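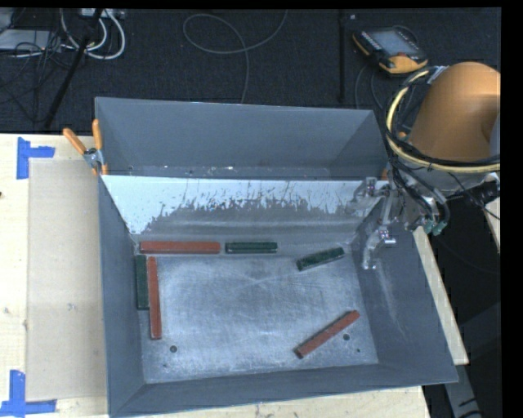

Writing Down How a Cell Is Kept: Five Years of House Rules at Iltix

The lab leader at Iltix asked us not to print a name. "The rules belong to the group," the engineer explained, "and if my name is on them, the people will think they can argue only with me." We met in June in the Londside building, where the company tests picking of mixed parts from metal bins. On the table that morning were red and green blocks, which the group uses when it tries a new grasp planner.

The conversation began with the house rules. The first version was one page with 14 points. Today the document has 41 pages, and the engineer is not proud of this number.

"A new person cannot read 41 pages before lunch," the engineer said. "So we made again one page, and the rest is for looking up. The one page is what we really check."

I asked what is on the one page. The answer started with tape. At Iltix, every object that must come back to the same place gets marks on the table, at its corners. The rule says blue tape only, so that it is not confused with the yellow and black tape of the safety zone. "Before, people wrote in the log 'sheet is in normal position.' Normal for who? Now they put it to the tape. If the tape is damaged, you stop and you measure, and you do not guess from the old glue."

The bin has its own paragraph. It must be fixed before any run, and a spring clamp is accepted for tests at reduced speed. For production speed the rules ask for bolts. This difference caused a long discussion with Cunha, the integrator that installs the finished cells for customers of Iltix. Cunha wanted bolts always.

"They were right for their world," said the engineer. "In a factory, a clamp will be borrowed by somebody. But we change the bin maybe two times in one day. We agreed that the clamp is written in the log each time, and that a run with a clamp can never be used as a proof of repeatability."

The bin is also never polished. A scratched floor reflects the light differently than a new one, and the vision system should learn to live with it. One trainee once cleaned a bin very well with a metal polish, and the results from the following week could not be compared with anything. The sentence "Do not improve the bin" is in the rules since then.

About the teach pendant the engineer became more serious. The written rule is that it hangs on its hook when nobody is holding it, and that it does not lie on the floor.

"This is the rule we break the most. You need two hands for the cables, so you put it down. I did it also. A foot comes on the cable, or a person must bend down to find the stop button in the moment when he should only press it." The group talked about a second hook closer to the table, and the engineer thinks this will help more than another warning in the document. "If a rule is broken every day by good people, look first where is the hook."

Hoses and cables are checked by hand, with the arm stopped. The person follows the bundle from the base to the tool and looks for places where it can catch the edge of the bin. After this the arm goes one time through its widest movement at low speed. The check takes about 5 minutes. In the last year the logs show 149 such checks, and the engineer would like to see more, but prefers this number to a perfect one. "When each box is marked every day at the same hour, I start to worry."

How do these rules stand next to the official standards? The engineer was careful here. The risk assessment comes first, and a house rule may only be stricter. It can never replace a guard or a safe speed limit. Skallimar, a smaller company that shares the building, took over the one page last winter and removed the points about light. Iltix had no objection.

"They have no camera over the bin, so why should they keep it? Copy the page, yes, but please read it before you copy."

The next revision is planned for autumn. The second hook was not yet ordered when we spoke.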